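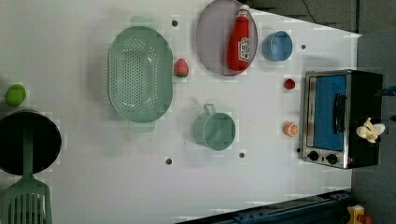
Hạnh Mạch wrote to me after the January version of this talk and said that she had never once made a thirty-minute dinner in thirty minutes, and had assumed for most of her adult life that she was slow. Read that out. Wait. Somebody in the room will nod, and then everybody will.

Kotthorpe Library, 17th June. Main room, lectern on the left, water hidden under it. Thank them for the parking.

OPENING
Title is "Prep Time and Other Fiction." I write recipes for a living, so I am one of the people doing this to you. Don't linger on the apology. Last time it went on so long that it sounded like bragging.

Ask who has read the words "one onion, finely chopped" and noticed that the chopping is in the ingredient list. That's the whole trick. The onion shows up chopped, the garlic peeled itself, and the clock starts when the pan is hot. Whoever did the work did it before the recipe began and isn't getting credit.

THE SHOEBOX
Explain the shoebox. I went through nearly 600 recipes clipped by my aunt and then by me, and 145 of them had a prep time printed at the top. I cooked from those for a year with a kitchen timer. (Pause for pity.) The soups were close. The stir-fries were a disgrace. My favorite gives 6 minutes for a dish that starts with shelling fava beans. I have now met a fava bean. It wears two coats.

Do NOT get into the fava bean story unless we're running short.

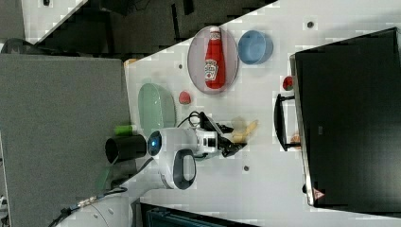
So where does the number come from? In my case, from an editor. At the Mateos magazine, where I started, you turned in the recipe with your own time on it and it came back smaller. I once wrote fifty-five and saw forty in print. I called, and was told that forty looked better over the photo. I was twenty-four and I said thank you.

After that I did what everyone does and shaved it myself, to save them the trouble.

Slide change. Click twice, the first click never takes.

WHAT THE CLOCK LEAVES OUT
Finding the lid.
Reading step four again because step four has three steps in it.
Washing the one knife.
The child who needs to tell you about a horse.
Going to the neighbor for cumin, and coming back with cumin and an opinion.

Play this slowly, the horse gets the laugh. In Tarum the cumin got it, so stay loose.

Then turn serious for a minute. A wrong time has a cost. You plan to eat at seven, you eat at ten past eight, and you decide you can't cook. Next week you order in. I got this wrong in print for eleven years and the letters were all from people blaming themselves.
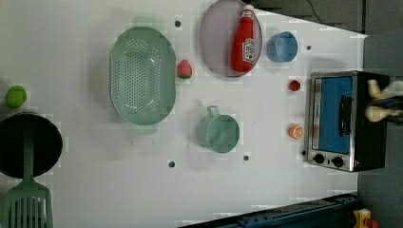 An unsigned comment under my column on this put it another way: if you printed the real number I would never have started, and I make that stew every winter now. I don't have a good answer. Say so, out loud, and let them argue about it.

WHAT I DO NOW
Two numbers. One for me, one for a person who hasn't made it before. The second is found by handing the page to my brother-in-law and leaving the room. Editors hate it. It takes up a line.

Meta point if the crowd is friendly: this talk was billed at forty minutes. Look at the clock. Take questions.

If asked about slow cookers, say yes, fine, they count.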